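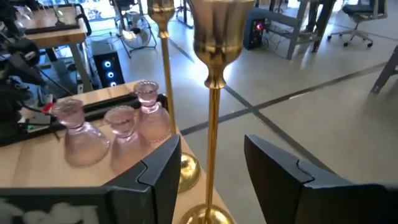

Vol. 16, No. 2

Against the Matching Set

Brass and pink glass on the same table. Go on, tell me it's wrong. I was told it was wrong, more than once, by people whose own tables look like the lobby of a dentist.

The rule, as I got it growing up: metal goes with metal, glass goes with glass, and you buy the set. You buy it all at once, from one shelf, and you keep it all together until something breaks and then you feel bad for 24 years. My mother's family did this. Six of everything in a cabinet, and the cabinet stayed shut. I can't remember one dinner with those candles lit. Not one.

So. Two tall brass ones, skinny stems, cups like tulips. Three squat pink glass ones, bumpy all over, scalloped at the rim. They were never meant to meet. The brass came out of a box lot at the Brallgate sale in June, under a fondue pot and a lamp with no plug. The pink came from the Lashari, the thrift place behind the bus depot, where glass is priced by whoever is on the register. I paid more than I should of for the pink. Would again.

What I like is the quarrel. Brass is bossy. It stands up straight and wants you to notice, and it goes almost brown where the curve turns away from you. Pink glass just sort of sits there and lets the light get into it. Put five brass ones in a row and you have a church. Put five pink ones in a row and you have somebody's bathroom. Mix them and people lean in and pick one up, which I think is the whole point of having a thing on a table.

And height! A matched set is nearly always one height, or it goes up in those polite little steps like a family photo. Flames all in a line. You can't see the person across from you, or you see them with a flame in the middle of their chin. Tall ones high enough to look past, low ones low enough to look over. I will fight about this.

I know the argument on the other side. Sets are calm. Sets are easy, you don't have to think, and when you're tired after work the last thing you want is to be making decisions about candle holders. Fine. The Kumel catalog comes to my door and I read it cover to cover like everyone else on the street, and I have circled things in it. There's a page with 16 white holders on a white runner and it did make my shoulders drop a bit. But then where do you go from there? You've bought the page. You can't add to it, can't lose one, can't be given one by an aunt. It's finished the day it arrives.

Mine isn't finished. I'd like something green. I'd like something really ugly in ceramic, and if it has a chip I don't mind.

On polish, as I always get letters — leave the brass alone or shine it, I don't care, but do the same to both. One bright and one dull looks like you got interupted. And don't line them up with a ruler. Cluster the little ones off to a side, let one hang back. If it looks wrong, move one and go make the salad.

Also stop saving them. The Brorari hall does its supper by candle every winter, with whatever people bring from home, jam jars, saucers, somebody's good crystal, and it's the best looking room in town all year. No one there owns a set between them. Open the cabinet, get them out, put them on the bare wood and light them on a night when it's only soup.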